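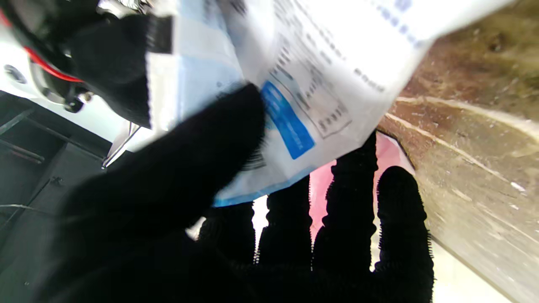

The pastor of the Pirkby congregation has not preached in his own building since October, when district officials in Drarnent sealed the doors and told members to stop meeting there. He agreed to talk on the condition that his name not be used. The church now gathers in homes and runs its aid work out of borrowed space, and our conversation stopped and started as supplies were handled. He is in his tenth year as pastor and said he had expected trouble at some point, but over land, which is what most churches in the district have fought about.

"The letter said we lacked a permit for religious assembly," he said. "We had a permit. I took it to the office and the clerk made a copy. A week later they said the permit was for a smaller building, and that we had built on without asking."

The church did add a side room, he said, for children's classes. He showed me the approval he received for it, stamped by the same office. Officials in Drarnent did not answer written questions.

According to the pastor, the pressure began after two families in the village left the majority faith and asked to be baptized. Relatives complained to the village head. A meeting was called and the pastor was asked to sign a statement promising not to baptize anyone from outside the church.

"I told them I don't go looking for people to sign things, and I would not sign this one," he said. "They were polite. They gave me tea. Then the letter came." 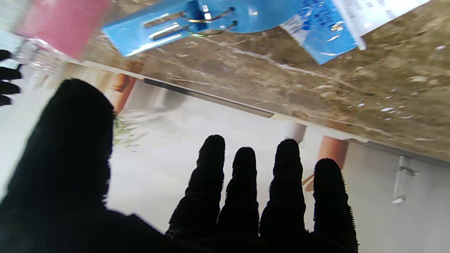

One of the two families has since moved to Sterkthorpe, where they have work and a church that took them in. The other stayed. The pastor said their children were kept out of the village school for 5 days and then allowed back after a teacher spoke up for them.

"The teacher is not a Christian," he said. "I want that written down. We have neighbors who have been good to us, and they have paid something for it too."

A petition asking for the church to be reopened carries 812 signatures, and he said a fair number of them are from people outside the congregation. It was delivered to the district office on 18th May. Latuheru, a legal aid group that works with religious minorities, has filed an appeal for the church, and a hearing date has not been set.

Attendance at the house meetings is uneven. Older members have trouble getting there, and some people stay away because they are afraid of being seen – he does not press them. The aid work goes on as before, and anyone in the village can ask for help.

I asked whether he would accept a new site outside the village, an idea the office has raised with him by phone.

"They would have to put it in writing," he said. "And then the members would vote. It's their building. Their parents carried the stone for it."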